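Ticket 747 — Codora mini drawer cabinets, top drawer sags and won't go back in
Status: Open, waiting on parts
Product: Codora tabletop cabinets, one with four drawers and one with three
Bought from: Prerkusberg online store, shipped from the Zavala warehouse
Opened: 6 July 2025

What's going on

Hi! I've got two of your little cabinets and one of them is driving me up the wall. The gray-blue metal one with four drawers is great, no complaints, I'm only bringing it up so you have something to compare against. The white one with three drawers is the problem. The top drawer slides out fine for the first part of the way, and then somewhere past the halfway point it drops at the front. Once it's drooping you can't push it straight home again. It jams, and you have to lift the front, wiggle it, and say a few things to it.

I bought both in February for small stuff (thread, snaps, needles, those tiny bags of spare buttons that come with coats and never get used). The white one worked okay for a while with light things in it. The listing says each drawer holds up to 645 grams, and I'm nowhere near that. It does the same thing with nothing in it at all, so I really don't think it's weight.

I've emptied the drawers and put everything in a shoebox for now.

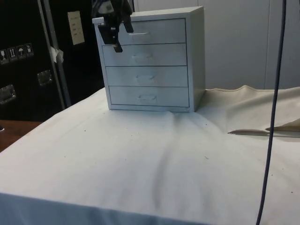 Gray-blue one, all four drawers shut.

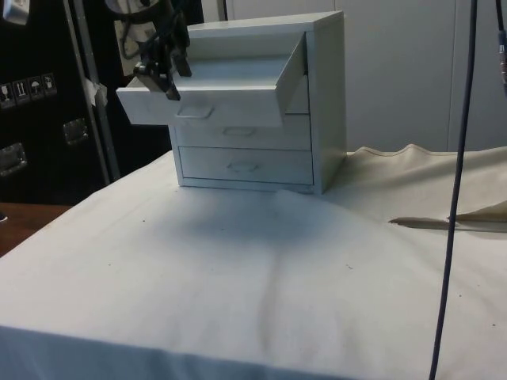
White one, top drawer pulled well out.
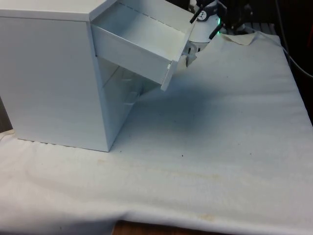

What I've tried so far, in the order I tried it

1. Took the top drawer all the way out and wiped down the rails with a dry cloth. There was some lint in the back corners, nothing dramatic. Put it back, same droop.

2. Swapped the top and middle drawers. Now the middle drawer sags when it's in the top slot, and the top drawer behaves fine in the middle slot. So I'm pretty sure the drawers are okay and it's something about the top opening. I swapped them back afterward.

3. Checked whether the cabinet itself was leaning. I have it on a thick padded cloth so the table doesn't get scratched, and I thought maybe it was sinking on one side. Moved it to the bare kitchen counter, put a level on the lid, perfect bubble. Pulled the drawer, down it went. I moved it back after that.

4. Rubbed a candle stub along the rails. It slides out a lot smoother now! It also sags sooner, so that was maybe not my best idea.

5. Measured, which I should've done first. The drawer is 215 mm from front to back. I can't find any kind of stop that keeps it from coming out too far, and I can feel a little bump on the left rail that I can't feel on the right one. My guess is there's supposed to be a matching bump on the right and mine either wore off or was never there.

Your reply asked me to make sure I wasn't "over-extending" the drawer. Well, maybe I am, but how would I know? There's no click and no resistance, it just keeps coming until the front tips. And I'd like to be able to see what's at the back without tweezers.

What I'd like from you

Could you tell me if the top slot is meant to have a stop on both sides? If it is, can you send me whatever the part is called? I looked through the parts page and all I found was a handle pack for the metal cabinets and a set of rubber feet. I don't need either of those (the white one just has the cut-out handles anyway, and I like those, they don't snag my sleeves).

If there isn't a spare part, I'd take a replacement body without the drawers. Mine are fine and it seems silly to ship three more. I still have the box, and I can drop it at the pickup point in Brodton any morning.

Update, same ticket

I stuck a thin strip of felt under the lid, right above where the back of the drawer rides, so it can't tip up as easily. It helps some. The front still dips when the drawer is far out, just less, and I can close it with one hand now if I go slowly. I've put the light things back in that drawer (ribbon and bias tape) and the buttons are down in the bottom one, it's a bit taller anyway.

Please leave the ticket open, though — the felt is already starting to peel at one corner and I'd still like the part.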